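## 3. Materials and Procedure

The study used one game, *Hourani*, a first-person puzzle game in which the player walks through an old hotel and looks for keys. We chose it for two reasons. It has no enemies and no time limit, so a player who is lost stays lost without being punished, and the level files are open to editing. All rooms were built with the Fisier editor, in the version that comes with the game.

Each room exists in a patterned form and in a plain form. The geometry, the doors and the position of the lamps are the same in both; only the surfaces differ (Figure 2).

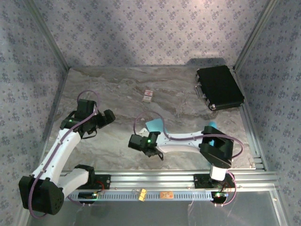
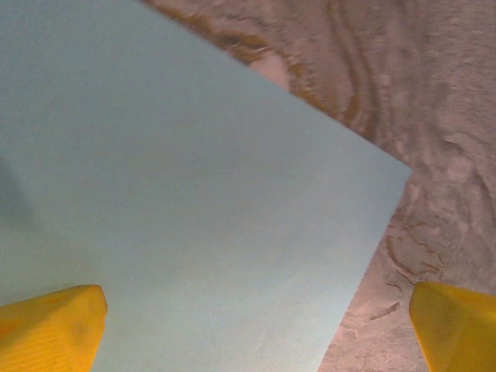

**Figure 2.** Patterned and plain surfaces. First picture: floral wallpaper and a floor with a marble look. Second picture: a pale blue sheet without print.

### 3.1 Participants

We recruited 40 adults in Furville by means of posters in the public library and a message on the mailing list of the local game club. Every participant had played at least one first-person game in the past year. We did not ask for more experience than this, because very skilled players often learn a building so quickly that no difference between conditions can be measured. Persons who had already played *Hourani* were not accepted. Two persons reported motion sickness during the training level and stopped; they were replaced by the next two names on the waiting list, and their data are not part of the 40.

The participants were divided by lot into two groups of equal size. One group played the patterned hotel and the other group played the plain hotel. We considered a design in which every person plays both, but a hotel that has been learned once cannot be learned again for the first time, and a second hotel of the same difficulty was not available to us.

### 3.2 Game levels

The hotel has 5 floors. On every floor there is a corridor with rooms on both sides and a staircase at one end. In the original game the staircase changes side from floor to floor. We removed this change, as in our pilot sessions it was the main cause of mistakes and it covered every other effect.

In the patterned hotel, each floor has its own combination of wall and floor surface. In the plain hotel, each floor has one color for the walls and one for the ground. The colors were selected so that the mean brightness of a floor is close to the mean brightness of the same floor in the patterned hotel. This was checked with the light meter of the editor, from the middle of the corridor, looking toward the stairs. We did not check it in every room, and small differences may remain near the windows.

Sounds were kept in both versions with one exception. The carpet sound was replaced by the stone sound on all floors, in order that the steps give no information about the place. The hint system was turned off, and also the small map in the corner. The compass was left on, since without it several pilot players could not finish the training level at all.

### 3.3 Tasks

A session had three parts. In the first part, the participant walked freely in the hotel for 300 seconds. There was no goal, and the only instruction was to look at as much of the building as possible. The clock was not shown on the screen.

In the second part, the participant was placed in front of a door and was asked to walk to a named room by the shortest way. This was repeated for 5 rooms, one on each floor, in an order that was different for each participant. We recorded the path, the time, and the number of doors opened by mistake. If the participant did not reach the room after 2 minutes, the trial was ended and counted as a failure.

The third part was done on paper, away from the computer. The participant received a printed outline of one floor and marked where the keys had been. We did not tell the participants in advance that this part would come. Afterwards many of them said that they would have looked more carefully if they had known. We see this as an advantage of the procedure, as ordinary players also do not prepare for such a test.

### 3.4 Equipment

All sessions took place in the same room at our laboratory in Virkville, with the blinds closed. The game ran on a desktop computer with a wired controller. Participants who preferred mouse and keyboard could use them, and the choice was noted. Sensitivity and vertical inversion could be changed during the training level but not later. Headphones were used by everyone.

The game writes the position of the player into a log file. During the first sessions in July we found that the log stops when the pause menu is opened and does not always start again immediately. For these sessions the missing part was taken from the screen recording by hand. From then on, the pause button was disabled, and participants who wanted a break told the experimenter.

### 3.5 Measures

The main measure is the extra distance, that is, the length of the walked path divided by the length of the shortest path between the same two doors. A value of one means a perfect walk. We prefer this measure to the time, for the reason that some participants stopped to look at the furniture, and a person who stands still is not necessarily lost.

The second measure is the number of wrong doors. A door was counted as wrong when it was opened fully and did not lie on any short path to the goal. Doors which were only touched, or opened and closed in one movement, were not counted. The decision was made by one of the authors, who did not know at that moment which hotel the log came from. The logs contain coordinates only, so the surfaces cannot be guessed from them.

For the paper test, a mark was accepted as correct if it was inside the right room, at any position. Marks on a wall between two rooms were given to the room in which the larger part of the mark was located.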